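Anchor and Route Technician (seasonal), Skumwood Gorge
Employer: Josport Mountain Services
Positions: 2
Season: November until the ice closes in spring
Reports to: Stojan Karagiannis, gorge operations lead

Josport maintains the fixed anchors, approach lines and descent routes in Skumwood Gorge under an access agreement with the landowner. We are hiring two technicians for the coming winter.
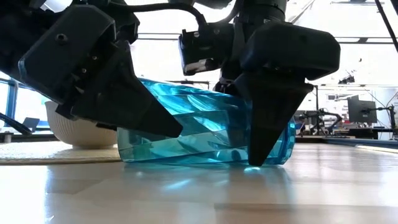
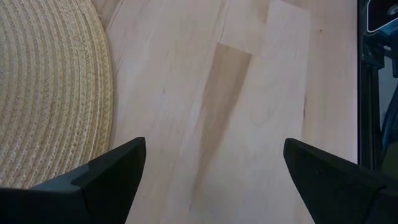 Photos: Selma Georgiev

About the site

The gorge is a north-facing limestone cut with its upper rim at 3,559 feet. The climbing is water ice and mixed ground, mostly single pitch on the lower walls and longer on the Begović side, where the approach crosses an avalanche path. All ice forms naturally. There is no plumbing, and we do not farm or shape the routes.

Access is on foot or on skis from the Skumwood trailhead. The road is plowed to the trailhead but is closed without notice after heavy snowfall. On those days technicians either work in the equipment room or are stood down on half pay, as set out in the contract.

The work

Technicians work in pairs at all times in the gorge. A normal day starts at 6:30 a.m. with a weather and snowpack review and ends once the route log has been filed. Duties include:

- inspecting top anchors, rappel stations and handlines, and recording their condition in the Wikura log
- replacing worn chain, quick links and rappel rings
- drilling and placing stainless bolts in limestone, including glue-in bolts when rock temperature allows
- digging out buried anchors after storms and re-marking their positions
- clearing loose ice above the approach path before the gorge opens to the public
- measuring ice thickness at the set points and posting the results on the trailhead board
- carrying hardware, drill batteries and rope to the upper stations
- helping with casualty evacuation until the county rescue team arrives

Bolting is limited to existing stations and to replacements that Stojan Karagiannis has approved in writing. Technicians do not add new routes, and do not move an anchor to suit a preferred line. Suggestions about anchor placement go in the comments field of the log and are reviewed at the end of the season.

Technicians do not guide or instruct. Visitors will ask for advice on conditions. Give them the posted measurements and the avalanche bulletin, and do not recommend a route.

Required

- at least 3 winters of regular ice climbing, with the ability to lead WI4 comfortably on your own tools
- competence in hauling, lowering and passing a knot on a loaded rope
- current avalanche training with a companion rescue component
- current wilderness first aid certificate or higher
- documented experience with a rotary hammer on rock, either in route maintenance or in rope access work
- ability to carry a heavy pack over uneven, snow-covered ground for a full working day
- a valid driver's license

Useful, though not required

- rope access certification at any level
- experience with glue-in bolts in cold conditions
- ski touring ability good enough to break trail with a loaded pack
- basic repair skills for crampons, drills and headlamps

Strong sport climbing grades are not a substitute for winter experience. We get a number of these applications each year and cannot take them further.

Equipment

Josport supplies ropes, hardware, drills, batteries, radios, helmets, and a transceiver, shovel and probe for each technician. Technicians supply their own boots, crampons, ice tools, harness and clothing. A tool allowance is paid with the first paycheck - it covers picks and front points, and receipts are not needed. Personal harnesses are inspected on arrival, and any harness that fails is replaced from stock for the season.

Please do not bring your own transceiver. We use a single model so that battery checks and group tests follow the same procedure.

Pay and housing

Pay is hourly, with overtime for callouts after dark. The rate depends on certification and will be stated in the offer letter. Shared housing is available near the trailhead at a fixed deduction. It has a drying room and a kitchen, and cell coverage is poor. Pets cannot be housed. Technicians who live within driving distance may commute, provided that they can be on site for the morning review.

The schedule is 4 days on followed by 3 off. Swaps are allowed between technicians if the pairing still meets the first aid requirement. Holiday periods are the busiest time in the gorge, and leave is not granted during them.

Selection

Applications are read by Stojan Karagiannis and Špela Dimitrov. Shortlisted applicants have a phone interview, then a practical day on dry rock before the season starts. The practical covers anchor inspection, one bolt placement in a test block, a haul using equipment we provide, and a written log entry. Travel to the practical day is reimbursed by the mile. The log entry carries the same weight as the rope work.

How to apply

Send a resume, copies of certificates and a climbing log for your last three winters to Panagiotis Golob in the Josport office. The log should give route, grade, role (lead or second) and conditions. A plain list is fine. Include one reference who has climbed or worked with you in winter, with a phone number.

Questions about housing and payroll also go to Panagiotis Golob. Technical questions about the anchors or the log can be sent to Špela Dimitrov, who is in the field most mornings and replies in the afternoon.

Applications stay open until both positions are filled.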